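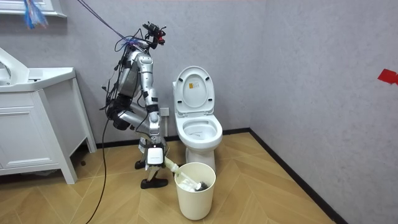
Viera Lukáč is sure the block in the Kincaid is the one it left the works with, never been apart below the head face, and she would like us to stop using the word "alleged" in emails to her client. She said so again on the phone this morning, and she also said that anyone who knew the cars would see it at once. I know the cars a bit and I don't see it at once.

25 Jan 2021. Kincaid single-seater, engine strip, continued. Mostly me, with Zakhar on the measuring and Mimoza on the paper.

Where we'd got to. Head off, supercharger off and on its own bench, sump off, pistons and rods out and laid in order. Crank still in. Front axle and steering box I'm leaving alone until we know who is paying for what.

Bores first. Zakhar measured top, middle and bottom, both ways across, then made me do it again without telling me his figures. We agree closely enough that I'll stand by it. Working from the least worn part at the foot of each bore and the stroke off the crank, the engine comes out at 1519 cc. Did the sum again after tea in case I'd slipped a digit. Same.

The trouble is plain enough. The car is said to have run before the war in the voiturette class, under a litre and a half, and to have never been rebored. Both of those can't be true of the lump on my bench. Either the bores have been opened out, or it was built over the limit and nobody at scrutineering had a calculator, or the block came from something else and the stories have been stitched together afterwards. I don't much care which, so long as the history file stops claiming all the good bits at once.

Viera's fallback is that there was a single rebore of 10 thou, "a tidy-up", sometime in the fifties. Ran that backwards. Take off 10 thou and we are still over the limit. You need two cuts of that size before the sum drops under. I rang her back with it and she said wear could do the rest. Wear doesn't leave a bore round and parallel at the bottom, where the rings never go. She said she'd talk to her client.

Pistons. They are not period, whatever the file says. Good pistons, nicely made, and somebody has gone over the crowns with a soft wire wheel to take the look of newness off them, which annoys me more than the pistons do. Inside the skirts there are the ends of a stamping, mostly polished out. Zakhar thinks he can read a D and an R and wants them to be from Driltum. Could be. Could be half a dozen other shops too. I've asked Driltum whether they keep job cards back that far. They said they'd look, in the tone people use.

Oil pressure, for the record, since it's been quoted back to me. Before strip, hot, at 600 rpm, the gauge on the dash was lively and ours on the test line was not. The dash gauge reads high all the way up. I wouldn't take anybody's old notes about "superb oil pressure" as meaning a thing unless I knew which gauge they were looking at. The bearings will tell us when the crank comes out.

On the Clurnex. Owner's previous engine man put it in the oil, there's an empty tin in the spares box and a leaflet. Leaflet says it builds a protective layer on worn surfaces. I looked for a layer. I found brown varnish of the sort you get in any engine that's been run rich and short distances, and a sticky patch round the relief valve. Can't say the stuff caused it. Can't see that it did any good either. Not putting it back in. If the owner wants it he can pour it in himself after it's left the building.

Valve gear is the best of it. Cam followers are sound, the camshaft has a decent hard skin with no pitting that I can find, and the lobes match each other. Exhaust valves are a mixed set, two makes, no harm done. One spring on the inlet side is weaker than its mates on the tester. Order a full set, don't match singles, we did that on the last one and I was chasing it all summer.

Supercharger: end float is more than I'd like and there are witness marks down one rotor where it has touched the casing. Old marks or new, I wouldn't swear. The edges are dull, so I lean to old. Ljubica Todorova came over to look and she leans to new, on the grounds that there was bright swarf in the drain. Fair point, except the drain also had a washer in it that fits nothing on the car, so the drain has been collecting other people's history too. She's taking the casing to get it checked for crack and twist. Drive gears can stay until that's back.

Block face. There's a number on the usual pad. It agrees with the chassis plate, and Viera puts a great deal of weight on that. I put less. The characters are even and upright and they sit in a pad that's been filed, with file marks running under them and not through them. On the other Kincaids I've had in, the pad is as cast and the stamping wanders about like it was done after lunch. I took rubbings. Mimoza has put them beside the rubbings from the green car and the one from the museum engine, and the figure 4 is a different shape, open at the top on ours, closed on both the others.

I'm not calling it a fake. Numbers got restamped for perfectly boring reasons, a changed block being the usual one, and someone in a small works with a broken punch would borrow whatever punch was lying about. What I am saying is that a matching number on a filed pad proves someone had a file.
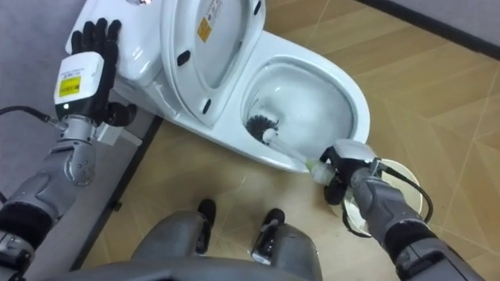
Paper side, then. Mimoza went through the history file again with the date question in mind. The claim everybody repeats is the Jondwood result, the one from May in its second season, class win and a place in the overall. It's in the auction catalogue, in the club magazine, in two letters from former owners, and in the piece Viera wrote. Mimoza traced them back one from another. The catalogue takes it from the magazine, the magazine takes it from the first letter, and the letter says "I was told by the mechanic". The second letter is later and quotes the catalogue. So it's one man's memory of another man's memory, and it gets firmer every time somebody types it out.

She does have a programme for the Jondwood meeting. Entry is there, Kincaid, right driver, right class. An entry isn't a start, though, and a start isn't a finish. Plenty of cars in those programmes never came off the trailer. There's a pencil tick next to it. There's a pencil tick next to nearly all of them.

The photograph that's meant to clinch it shows a Kincaid in a paddock with the bonnet strap on the left. Ours has fixings for the strap on the right, and I've been over the left-hand side with the paint stripped and there are no filled holes in the metal. The side panel could have been changed. Of course it could. But then we can't also have the paragraph saying "remarkably, the car retains its original bodywork throughout". I've underlined that paragraph in red, and somebody has written "steady on" next to my underlining. I know the handwriting.

Drita Obradović rang late on about the chassis. She had the rails on her bench for straightening before the car came to us. According to her the rear crossmember is a later part, well done, welded where the works would have riveted, and the front is untouched. She put all this in her report. It isn't in the file we were handed. I asked her to send it again directly to me and she did, straight away, and it's as she said. I'm going to ask Viera where the first copy went and I expect the answer will be that it was never received.

My own view, for what it's worth and so I can be held to it. Front half of a real Kincaid chassis, real axle, a real Kincaid block that has had a hard life and at least two rebores and may or may not have started out in this car. Everything else is up for argument. It's a perfectly good old racing car. It would be a better one if people would let it be that. The owner bought a Jondwood winner, and I don't think we can give him one, and I'm not going to write a letter that half gives him one either.

Zakhar disagrees with me on the block. He thinks the pad was filed at the works, because the casting flash on that side is heavy and someone would have had to clear it before they could stamp anything. He's right about the flash. I hadn't noticed it. It doesn't help with the figure 4. Leaving both opinions here so whoever reads this next can make up their own mind.

To do:

Crank out, check for cracks before anyone gets excited about regrinding it. Journals need measuring cold, first thing, with the heater off.

Liners. If we sleeve it back to standard it drops under the limit and he can enter it in the class he thinks he bought. Price it, but don't suggest it to him yet. There's enough wall to do it on the front three, I want the thickness checked on the rear one where the water jacket looks thin.

Photograph the number pad in raking light before the block goes for cleaning. BEFORE. Put a tag on it.

Chase Driltum for the job cards.

Ask Ljubica for the swarf back, I want to know if it's steel or alloy. If it's steel it didn't come off the rotors and we're back where we started.

Mimoza to try for a results sheet from Jondwood. The organising club folded but the papers went somewhere. She has a local newspaper to try first.

Test the dash gauge against ours at several points and write the difference on a card in the cockpit.

No reply to Viera's email until the crank is out. She wants a sentence for the insurer by the end of the week. The sentence at present is "engine dismantled for inspection".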